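From: Ludmila Machala
To: Cartwright Neighbors list
Date: 2019-03-07
Subject: Re: [cartwright-neighbors] Who leads the minority side on the county council now?

Hello all,

Thank you, Peter, for the question, and I'm sorry it has taken me until after supper to get to it. I was at the council meeting from start to finish and my notes are a mess, but I think I can clear up most of it.

> On Tuesday evening Peter wrote:
>
> I read the notice on the county site twice and I still can't
> tell what happened. It says the Skindano member was "recognized
> as minority leader" but it doesn't say who recognized him, or
> whether there was a vote. I thought the Kellex group had more
> seats. Did they give it up? And does the job come with anything,
> or is it only a title? My mother-in-law says there hasn't been
> one from our end of the county since she was in school.
>
> Also, is there any truth to the story that the River Alliance
> people wanted it for themselves?

Taking the easy part first: no, there wasn't a vote, and there isn't supposed to be one. Under the council rules the presiding member recognizes a minority leader once she has a letter signed by a majority of the members who sit outside the governing group. She read the letter out right after the minutes were approved, said "so recognized," and moved on to the snow removal contract. If you had stepped out to feed the meter you would have missed it, and I believe the reporter from the Cerance paper did exactly that, judging by what they printed.

As for the seats, you're remembering correctly. Kellex has more members on the minority side than Skindano does, and for most of the winter everyone took it for granted that the job would go to one of them. What changed is that two of the Kellex members said back in January that they would vote with the governing group on the budget. They are still listed as minority members, mind you. But the others felt (and I have some sympathy here) that you can't very well lead the opposition to a budget you've promised to vote for. That left the Kellex side split, and the Skindano people had a candidate everybody could at least sit in a room with.

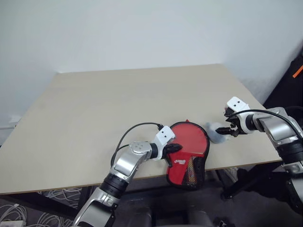
Now, whether Kellex "gave it up" depends on whom you ask. I talked to two of their members in the hallway afterward and got two different stories, both told with great conviction. One said they had agreed to it weeks ago in exchange for the vice chair of the roads committee. The other said there was no agreement of any kind and that she had signed the letter only that afternoon, after a good deal of telephoning. I'd guess there is something to both, and I wouldn't lose sleep over which.

Does it come with anything? Yes, more than I thought before I looked it up. The minority leader gets a reply after the budget address, gets to name the minority members of each committee, and gets a half-time aide paid by the county. There's an allowance of 3000 dollars a year on top of the regular council pay, up from 2000 under the old rules. I know some of you will have feelings about that last bit! My own feeling is that the aide matters a great deal more than the allowance, especially for somebody who has a day job and a long drive in.

Your mother-in-law has a good memory, by the way. I went through the old minute books at the Cartwright library last year for a different reason (the bridge naming business, which I won't reopen), and the last minority leader from the north end held the post for 18 months before the lines were redrawn. After that it was always somebody from the Cerance side. So it does mean something up here, even to those of us who didn't vote for the man. My neighbor across the road has never had a kind word for Skindano and she still called me up to ask what time the meeting would be shown on cable.

On the River Alliance, I think that story grew in the telling. They did put out a statement saying the post should rotate every year, and they brought a petition with 1242 signatures on it asking for a rule change. That petition was accepted and sent to the rules committee, where it will be taken up in April. Some people heard "rotate" and decided that it must mean "rotate to us," but the statement doesn't say so, and with the seats they have they couldn't have gotten the letter signed anyway. I happen to think that rotating is a poor idea, because it takes a person a year just to learn where the budget hides things, but I would like to hear the case made properly before I make up my mind.

One correction to something I wrote here last month: I said the minority leader sits on the contracts board automatically. He doesn't. He may attend and ask questions, but he has no vote unless the council appoints him separately. Marge caught this and was very gracious about it, and I should have fixed it sooner.

If anybody wants the text of the letter, the clerk will give you a copy at the counter at no charge, or I can type it up and send it along when I get a free evening. It's only a paragraph and then the signatures. And if someone who was there remembers the hallway part differently, please do write in.

Warm regards to everyone, and watch the ice on the library steps,

Ludmila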